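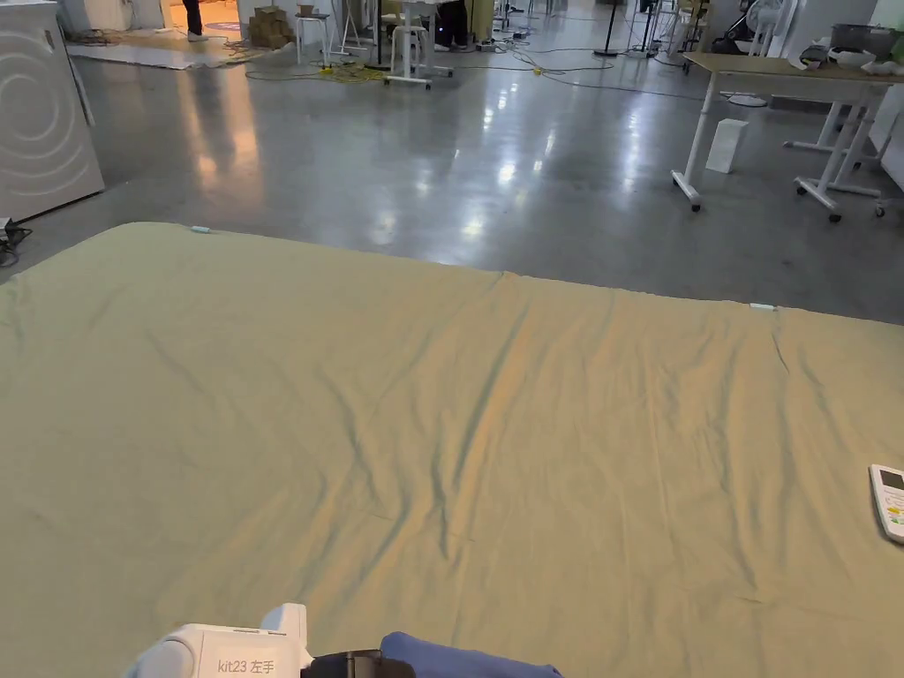 The green sheet, with a left-hand gripper at the bottom

Collecting examples at Konero: your questions

What do you mean by an example?
One go at one small job, from start to finish, recorded with the hand grippers. Fold a shirt, move a remote, put a pen down. Treloar (our learning system) gets the whole lot and works out its own way of doing it.

How many do you need?
We're asking for 1,000 for each job. I know, it sounds like loads! Most of them are very short though, and a steady person gets through 80 or 90 in a session.

Does the sheet have to be smooth?
No, please leave it alone. Real beds have creases, and if every example came from a perfectly ironed one Treloar would be hopeless in anybody's house but a hotel's.
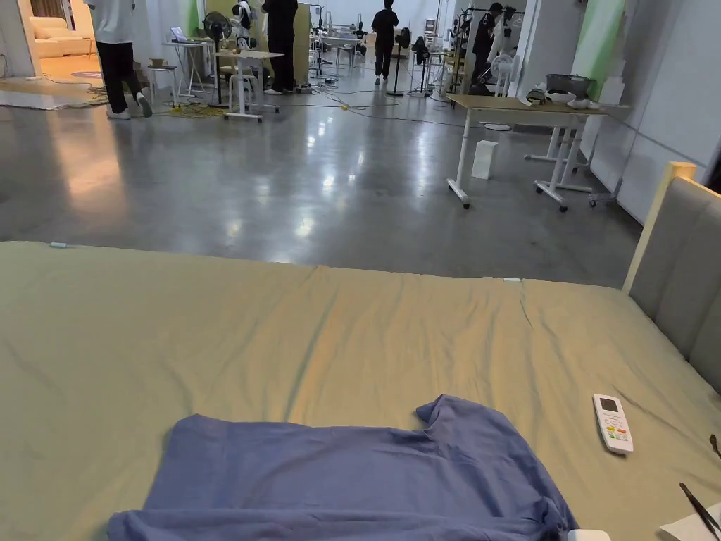 T-shirt, remote, paper and pen on the bed

Can I put the things wherever I like?
Yes — and do move them about between goes. Turn the remote round, shift the shirt, swap sides. If you catch yourself putting everything back in the same spot, take a break and have a cup of tea.

I fumbled it. Do I delete the recording?
Keep it if you picked the thing up again and finished. Those are some of my favourites, because Treloar needs to see how a person recovers. If you gave up halfway, mark it as stopped in Nominel and start a new one.

Does it matter if people walk past?
Not a bit. Carry on.

How fast should I go?
Your normal speed, maybe a touch slower. After 3 rushed ones in a row I'd have a rest.

Where do the finished recordings go?
Into Nominel, under the job name. The Stastberg folder was closed in June, so please don't use it.

Last updated Tue 11 August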